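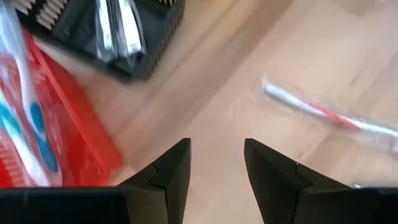 Wrapped toothbrush and plastic baskets on a wooden tabletop.

Filed under: Accommodation and Guest Services > Supplies and Stores > Toiletries

Last updated: December 10, 2018

Providing toiletries on request in a small guest house: what should be held, and how should it be recorded?

Posted by Sarla Tyagi

I am responsible for supplies at Irkar House, a guest house of 13 rooms attached to a training centre in Cistorov. Our guests are for the most part course delegates who stay two or three nights. Until last year a full set of toiletries (toothbrush, small toothpaste, comb, shaving kit, sewing kit, shower cap) was laid out in every bathroom before arrival. The management board has asked that this practice be ended on grounds of cost and waste, and that items be supplied on request only.

In the twelve months to the end of May we recorded 1,858 guest nights. Over the same period we bought far more sets than we had arrivals. We are unable to say with any certainty where the difference went. A proportion will have been thrown away by cleaning staff after being opened and left, and I believe a number of sets were replaced daily when they should have been replaced only for a new guest.

I should be grateful for advice on the following matters. Firstly, which items is it reasonable to hold for guests who have forgotten something, and which may be dropped altogether? Secondly, should a charge be made? Our board is divided. Thirdly, what form of record is suitable for a reception desk which is staffed by one person in the evening and unstaffed after eleven? Finally, what should be done with wrapped items that a guest has taken to the room and left behind unopened? Housekeeping staff would like to return them to stock and I have not yet given permission.

We have a locked cupboard behind reception and a second, larger store on the ground floor. Stock is at present listed in a spreadsheet named Pal, inherited from a previous supervisor, which only one member of staff understands.
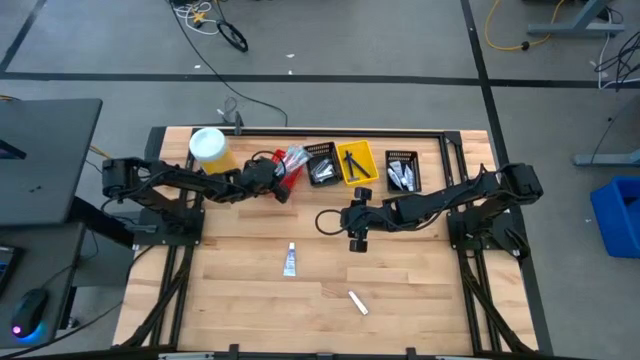 Elli Heiskanen

We went through the same change at our own house and I would encourage you to proceed with it. Complaints in the first season were very few, and most of those came from returning guests who had grown used to finding a set in the bathroom and had not been told of the change. A sentence in the booking confirmation dealt with this. Ours reads: "Basic toiletries are available free of charge from reception on request."

I shall take your points in the order in which you raised them.

Items to hold. Toothbrushes and toothpaste account for the greater part of all requests. After these come razors, combs and sanitary products, and at some distance plasters, which in our house belong to the first aid provision and are recorded separately. Shower caps were requested so rarely that we did not reorder them. Sewing kits are requested seldom but with some urgency, normally by a person who must give a presentation within the hour, and I would keep a small number. Sanitary products should be available without the guest having to ask at the desk. We place them in the ground floor cloakrooms and do not attempt to record their use.

Charging. I would advise against it. The cost of a toothbrush bought by the case is low, and the work of taking a payment, issuing a receipt and reconciling the till would exceed it. There is also the matter of the guest who arrives late without luggage after a missed connection. Asking that person for a coin is a poor way to begin a stay. If your board insists on some contribution, a collection tin for a local cause may satisfy both sides.

Record keeping. Please keep this as simple as you can. We use a ruled sheet on a clipboard inside the cupboard door. The member of staff writes the date, the item and the quantity. No room number is taken. At the end of the month the sheet is totalled, compared with a count of the shelves, and filed. Differences of one or two items are noted and left alone. I would not pursue them.

For the hours when the desk is unstaffed, we leave a small supply with the night telephone instructions in the lobby. Some items disappear from it, and this has been accepted as a running cost.

Unopened items left in rooms. Ours are returned to stock if the wrapping is sealed and clean, and discarded otherwise. I am aware that other houses take a different view.

Analyn Espiritu

Just hand them out and stop worrying about the numbers. A spreadsheet for toothbrushes is too much. We keep a box under the desk and buy another when it is low.

Bimla Dhillon

I would offer a different opinion from the previous contributor. A box under the desk will serve a very small house, but Sarla Tyagi has a board to answer to and a discrepancy she cannot explain, and a written procedure will be of use to her whether or not the sums are large.

I managed stores for a residential college for many years. At one stocktake we found 384 toothbrushes on the shelves against 247 in the ledger. The cause was an order that had been delivered twice and signed for by two different people, neither of whom had looked in the store before signing. A surplus of that kind sounds harmless. In our case the toothpaste that came with it passed its date before it could be used, and the whole quantity was written off.

The procedure we adopted afterwards is set out under the headings which follow. It may be shortened to suit a smaller establishment.

Receiving goods

One named person, with one named deputy, should sign for deliveries. The delivery note is checked against the order before the boxes are opened, and the boxes are opened on the day they arrive. Write the month and year of receipt on the outside of each carton in large figures. Cartons without a date should not be placed on the shelf. Should a delivery be short or damaged, a note is made on the supplier's copy as well as on your own – a telephone call alone tends to be forgotten by both parties.

Storage

Toiletries should be kept apart from cleaning products, on a separate shelf at the least and preferably in a separate cupboard. Soap and toothpaste take up strong smells through thin card. The ground floor store you mention will be suitable if it is dry. Keep cartons off the floor on slatted shelving or blocks, place new stock behind old, and leave a hand's width between the shelf and any outside wall.

The cupboard behind reception should hold a fortnight's needs and no more. It is refilled from the main store on a fixed day, by the person who keeps the record. Shallow open containers are easier to check at a glance than deep ones, and each should carry a label stating the item and the quantity at which it is to be refilled.
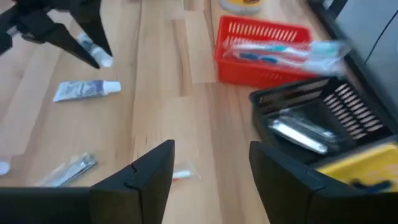 Issuing to guests

Reception staff should hand over the item asked for and nothing further. The older habit of supplying a full set to a guest who requires only a razor is the source of much of the waste which your board has noticed. I agree with Elli Heiskanen that the room number need not be written down. A guest who has forgotten a personal item does not expect to find it in a ledger.

Conference groups require separate thought. When the Wokedance festival fell in the same week as one of our summer schools, a month's supply was used in four days. We thereafter asked every group organiser, at the time of booking, whether any participants would be travelling overnight or from abroad, and put aside stock accordingly.

Returned items

On this matter I must differ from the earlier answer. We did not return any item to stock once it had left the desk, sealed or otherwise. A member of housekeeping working to time cannot be expected to inspect a thin wrapper for a small tear, and a guest who is given a toothbrush with a creased or marked wrapper will draw conclusions. Unopened items of sound appearance may be set aside in a marked container and offered to an organisation that is willing to accept them. Enquire first, as many have rules of their own on what they may take. Opened items are discarded in every case.

Review

Count the shelves monthly for the first half year and quarterly thereafter. With regard to the existing spreadsheet, I would suggest retiring it. A record understood by one person ceases to be a record when that person is on leave. Begin again with a fresh count and a single page showing opening stock, receipts, issues and closing stock, and have two members of staff learn to complete it from the first month.

Reply from Sarla Tyagi

I am obliged to all three contributors. The clipboard inside the cupboard door will be introduced at once and the sentence for the booking confirmation has been passed to our office, with the wording altered slightly. The board has agreed that no charge will be made. On returned items I shall follow the stricter course for the time being. Housekeeping staff have asked whether sealed soap might be treated differently from toothbrushes, and I would welcome a further opinion on that point from anyone with experience of it.

Related items

Refillable soap dispensers: cleaning intervals and locking brackets
Wording for pre-arrival letters to course delegates
Lost property: how long should unclaimed articles be held? (Ariel Galang)
Choosing shelving for a damp ground floor store
Towel changes on request: notices that guests will read
Night cover in houses without a resident manager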